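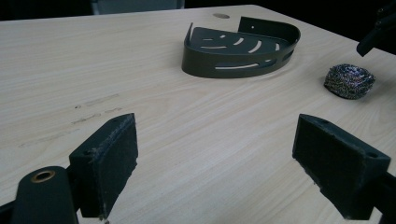 Re: [bench-list] Conformal coating creeping under connectors

Hello all,

Sorry to be slow in answering this one. I've had the message starred since Sunday and kept meaning to sit down with a cup of coffee and do it justice, so please forgive the length.

> We're coating a small control board for a greenhouse vent motor
> and I keep getting acrylic wicked up into the bottom row of the
> pin headers. Masking tape helps on the tall ones but not the
> low-profile parts. About one board in ten fails continuity at
> the header afterward. Is there a trick to this, or do I need to
> buy the peelable latex stuff? Also, does anybody bother to bake
> boards before coating? We never have.

Welcome to the club, first of all. I fought this same battle for most of a winter when we moved the Gomero boards over from dip to spray, and I said some things to those headers that I wouldn't repeat in front of my mother.

I would buy the latex. I held out for a long time because it seemed like an extra step and an extra bottle to keep track of, but a good bead of it run around the foot of the header does what tape can't. Tape sits on top of the part and leaves a gap at the bottom, and thin acrylic loves a gap. Put the latex on with a blunt needle, go all the way around, and then go back over the corners, which is where mine always leaked. Let it skin over completely before you spray. Ours takes most of an hour in the summer and longer when the shop is cold, so I do it right before lunch and come back to it.

One caution, and I learned it the expensive way. Some of the latex maskants have ammonia in them and will turn bare copper an ugly color. If you've got exposed copper anywhere near the header, ask for the ammonia-free kind. It costs a little more and smells a good deal better!

Second thing is the coating itself. What thinner ratio are you running? If you're following the number on the can for a spray gun but putting it on with a brush or an aerosol, it may simply be too runny. We were using the stuff from Velleck at the thickness it came, and it crept everywhere. I switched to two light coats, with the board turned a quarter turn between them, and kept the first one so thin I could hardly see it under the UV lamp. The first coat dries fast and the second one has much less urge to go wandering. I'd try that on a handful of boards before you change anything else. It may get you most of the way there and it doesn't cost a dime.

Lay the boards flat while they dry, too. I used to stand them on edge in a rack to save room, and of course everything ran down to whichever connector happened to be at the bottom. It took me an embarrassingly long time to put those two facts together.

As for baking, yes, I do, though I know plenty of good people who don't. We wash ours, and water hides under the bigger parts no matter how hard you blow at it. A couple of hours in a warm oven drives it out. Check what your connectors and any electrolytics are rated for before you pick a temperature, and don't let anybody talk you into using the oven people heat their lunch in. If you're running no-clean flux and never washing, you have less to worry about, but then I would want to know how the coating is sticking over the flux residue. Scratch a cross into a scrap board and pull some tape off it. You'll know pretty quick.

For what it's worth, our last batch was 1732 boards, and we had 17 come back from test with coating in the header. Most of those were from one tray where I'd run low on latex and tried to stretch it, so I have only myself to blame. You can usually save them with a little of the matching solvent on a narrow swab, working from the pin side out. Don't flood it or you'll carry the acrylic deeper into the housing, and then you're replacing the part.

I do have one question back for the list while I'm here. Has anybody coated over the Bemard terminal blocks, the green low ones? The plastic looks slick to me and I'm worried about the edge lifting. I've got a new job coming that uses them and I'd sooner hear bad news now.

Let us know how the thin coats go, and good luck with the greenhouse!

Warmly,
the fellow with the cold shop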